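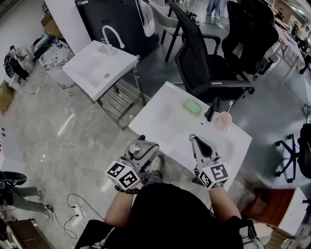
# Gromavell Releases Leson Low-Flow Cartridge for Single-Handle Basin Faucets

**Replacement part fits existing Gunik valve bodies; shipments to distributors begin in September**

Gromavell has released the Leson cartridge, a ceramic-disc replacement part for single-handle bathroom basin faucets. The cartridge limits flow at the valve instead of at the spout outlet and can be fitted to any faucet built on the Gunik valve body. Distributors may place orders now, with first shipments scheduled for September.

The Leson is intended for landlords, hotel maintenance departments and plumbing contractors who look after large numbers of basins of the same type. It replaces the standard Gunik cartridge without changes to the faucet body, the supply lines or the basin.

## Background

Most low-flow conversions on basin faucets are done with an aerator screwed into the end of the spout. Aerators are cheap and quick to fit, but they collect scale and grit. In hard-water areas a clogged aerator produces a weak or uneven stream, and users often remove the insert to get the flow back. Once it has been removed, the faucet returns to its original rate and the building owner has no easy way of knowing.

Placing the restriction inside the cartridge avoids this. The limiting passage sits below the handle, behind the retaining nut, and can't be reached without tools. The spout can then be left with a plain stream former, or with whatever outlet the owner prefers.

"Our service desk kept getting the same call," said Zsolt Kiss, product manager for valves at Gromavell. "The customer had bought low-flow faucets, the water bill had gone down, and a year later it was back where it started. We would ask them to check the aerators and half the building would be missing them. We moved the restriction to a place where it stays put."

## Design

The Leson uses two ceramic discs, one fixed and one turning with the handle. The fixed disc has a stepped port in place of the usual open crescent. During the first part of the handle's travel the port passes a reduced flow suited to hand washing and rinsing. Past a noticeable point of resistance, it opens to the full rated flow for filling the basin.

The resistance point is formed by a spring-loaded detent in the upper housing. It can be set to one of two positions with a flat screwdriver before the handle is refitted. A third setting, in which the detent is locked and the higher flow is blocked altogether, was tested but left out of the production part. Installers who took part in the trial reported that users took the locked handle for a fault and forced it.

Temperature control works as it does on the standard cartridge. A notched ring under the handle limits the hot side, and the ring from the old cartridge can be carried over if it is in good condition. A new ring is packed with each Leson in any case.

The seals are made from a peroxide-cured rubber and seat in the same grooves as the seals they replace. Gromavell advises against reusing old seals.

## Field trial

Gromavell ran a field trial with the contractor Dumitrescu, which fitted the cartridge to 310 basin faucets in rental apartments. All of the faucets were already in service and had been installed by different crews over several years. Dumitrescu recorded fitting problems, callbacks and tenant complaints for the length of the trial.

Of the cartridges fitted, 34 needed a second visit. Most of these visits were for dripping caused by debris left on the valve seat when the old cartridge came out. The installation sheet now calls for the lines to be flushed with the cartridge removed and for the seat to be wiped before the new part goes in. The remaining visits were to change the detent setting at the tenant's request.

No change to the disc geometry was made as a result of the trial. The upper housing was lengthened slightly so that the retaining nut engages more thread – a change asked for by the fitters, who found the early version easy to cross-thread when working behind a mirror shelf.

## Installation

Replacement requires a hex key, an adjustable wrench and a flat screwdriver. The water supply must be shut off at the stop valves. After the handle and nut have been removed, the old cartridge lifts straight out. The Leson is keyed with two pins of different diameters and will seat in only one orientation.

The retaining nut should be tightened by hand and then turned a further 40 degrees with the wrench. Overtightening presses the discs together and makes the handle stiff. If the handle is stiff after fitting, the nut should be backed off and the step repeated.

## Availability

The Leson cartridge is supplied singly and in contractor cartons. Each unit includes a seal set, a temperature ring and a printed installation sheet. Spare seal sets will be stocked as a separate item.

The standard Gunik cartridge remains in the catalog. It is still the correct part for utility sinks and other fittings where a fast fill is wanted at all handle positions, and Gromavell doesn't recommend the Leson for those uses.

Drawings, pressure-loss curves and the installation sheet are available from Gromavell distributors on request.

## About Gromavell

Gromavell makes valves, cartridges and repair parts for bathroom and kitchen faucets. Its products are sold through plumbing distributors and maintenance suppliers.

**Press contact:** Gromavell press office, attention Zsolt Kiss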